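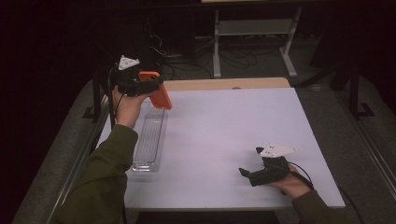
**Hand-guided demonstration** is a way of teaching a robot a task in which a person carries out the task and the movement is recorded for the robot to learn from. It belongs to a wider group of methods called *learning from demonstration*, which also includes remote control and pushing the robot's own arm through a motion.

## Methods

In **direct guidance**, the operator takes hold of the arm and moves it, while sensors in the joints store the path. It needs little equipment but is tiring with heavy arms, and two-armed tasks are hard for one person.

In **remote control**, the operator moves a joystick or a smaller copy of the arm and the robot follows. The recording matches the robot's own body exactly. Operators tend to work slowly, as they have little or no sense of touch.

With **hand-held grippers**, no robot arm is needed. The operator holds a gripper in each hand and handles the objects directly. Marker plates fixed on top of the grippers, often white with small dark dots, let a tracking system follow their position and tilt. Cables may carry power or the jaw opening signal.

## Typical tasks

Most early tasks are done at a table: picking up a flat object, placing it in a tray, passing it from one gripper to the other. Clear plastic trays are regarded as difficult, as their edges show up poorly against a pale surface.

## Recording

A single run is usually called an *episode*. The Flutcombe collection, a set of tabletop tasks, holds 3000 episodes covering 32 tasks. Of these, 377 are marked as failed and kept apart – they are used for testing only. Its handbook asks new operators to make five practice runs before recording begins.

## Limits

A person's wrist can reach angles that a given arm cannot, so some recorded paths have to be changed or dropped. Tracking is lost when a marker plate is turned away or covered. The Priltuvent format stores such gaps as blank entries – older formats filled them with the last known position.

## See also

- Motion capture
- Remote handling
- Robot gripper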